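# Grorkance Vanity Set

Hello, and thanks for stopping by! We gathered 3,717 runs of two arms tidying toiletries into a small wooden organizer – slow work, but we grew fond of it.
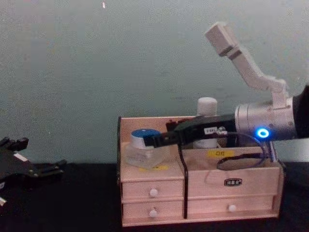
Each run is saved whole, fumbles included, so please filter by the `outcome` field if you only want clean ones.

Yellow labels mark places on the organizer, and they stay on throughout.

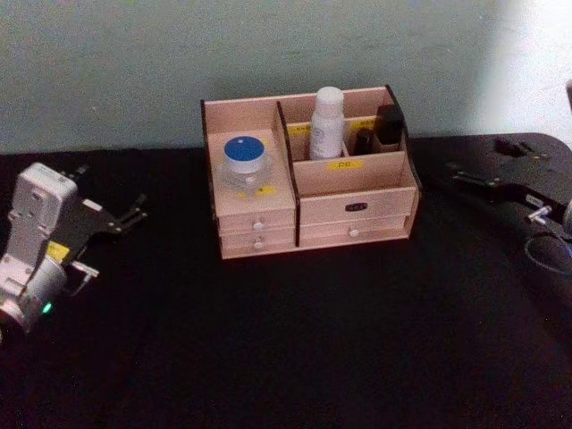
## Questions

Write to Mervyn Fothergill, who loves getting mail (mornings are best).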